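4. When the arm holds still for the wrong reason

4.1 The stall fault

We built Brullodel, our simulated tabletop workcell, to study fine placement. What we ended up studying for most of May was a fault we had not planned for, and we have come to think it is the most interesting thing in this paper. We call it the open-hand stall. The arm moves toward the work, spreads its fingers, and then waits. It raises no error. The controller keeps reporting that it is tracking its target, the planner keeps reporting that it has a target, and both reports are true. The target simply never changes again.

A stall like this is easy to miss. Our watchdog only looked for large tracking errors and for contact forces above the limit, and a stalled arm shows neither. In a first batch of 275 episodes, the watchdog passed every stalled run as healthy, and we found the fault only when we went back through the wrist views by eye. With the fingers wide apart over a cluttered work surface, a stalled arm looks just like one that is about to do something useful.

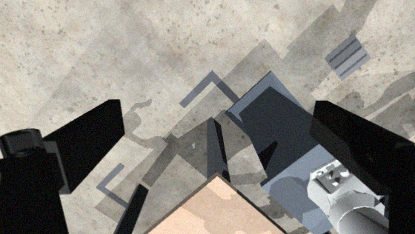 One reader of an early draft objected that a stall is the safe outcome, and that an arm which stops moving should be counted as a success for the safety layer. We like this objection very much and we spent a good while on it! Our answer is that a safe stop has to be announced. A stalled arm in our setup still has its motors live and its planner active, and it can start again the moment its input changes. A person reaching in to see what is wrong would be reaching into the work area of a machine that believes it is in the middle of a task.

4.2 Where the fault comes from

The fault comes from the way Flerneo, our planner, decides that the view is clear enough to act. Flerneo compares each wrist view with the one before it and asks whether the region between the fingers has settled. Shadows make this hard. Strong, overlapping shadows can be read as object edges, and small changes in those edges push the confidence score down. When the score drops below its threshold, Flerneo asks for a fresh view from the same pose. That fresh view has the same trouble, so it asks again.

We had written this loop ourselves and had tested it under flat, even light, where it exits almost at once. Under hard light it may never exit. The retry counter should have caught it, but the counter was reset each time a new view arrived – an embarrassing bug, and a very instructive one. 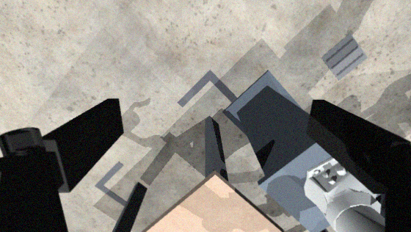

The counter and the confidence score were kept in separate modules, and each module's own tests passed. Only the two together produce the stall. To confirm this we replayed 200 of the episodes with the counter reset removed and everything else left alone. The endless retries went away. What remained was a smaller group of runs in which the arm gave up too early, and that is a problem we are much happier to have, as the arm now says so in the log.

4.3 A second arm makes it worse

The workcell has two arms beside one table, and they share a single reservation for the space above it. An arm that holds the reservation may enter, and the other must keep out. A stalled arm never gives its reservation back. The second arm waits politely, its own watchdog sees nothing wrong, and the whole cell goes quiet with both arms powered.

We fixed this with a small supervisor named Shim. It knows nothing about vision or grasping. It asks each arm for evidence of progress every 3 seconds, and if an arm fails to give any at 2 checks in a row, Shim releases the reservation, drops both arms to a monitored stop and writes a plain message to the operator.

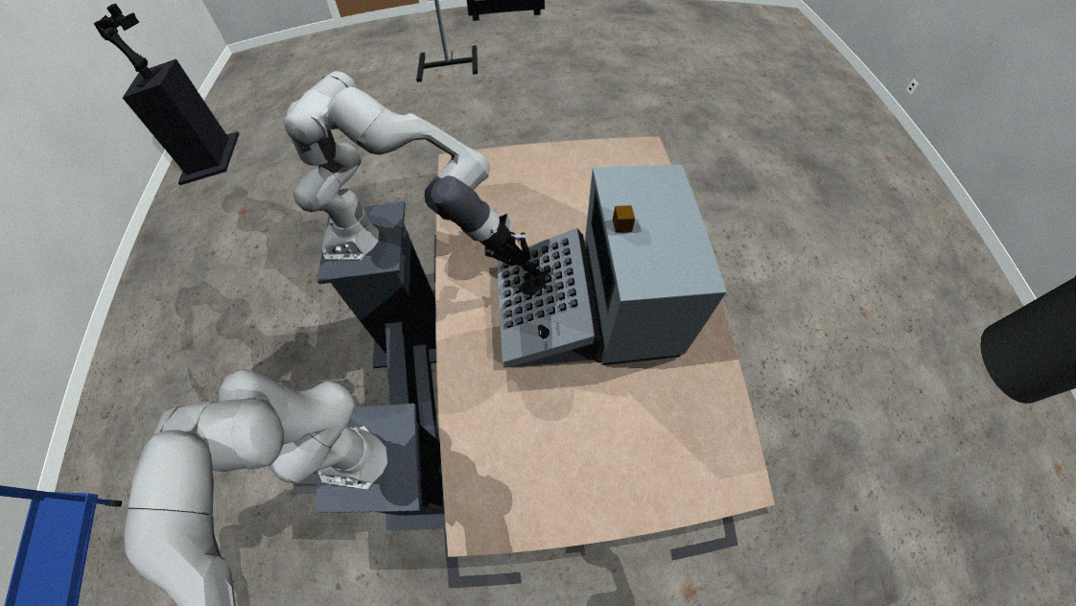 Figure 3. The two-arm workcell used in the Shim trials.

Corresponding author: Lead Engineer, Robot Safety Group, Kanley

Defining progress took more care than writing the supervisor. Joint motion is a poor measure, because an arm can jitter around a fixed pose for as long as you let it. We settled on changes in the task state: a grasp confirmed, a goal replaced, a retry used up. Slow, careful approaches are the hard case, and Shim did stop a few that would probably have ended well. We chose to accept those stops for now. Raising the time limit for the approach phase alone would bring most of them back, and the next version of Shim will read that limit from the task file.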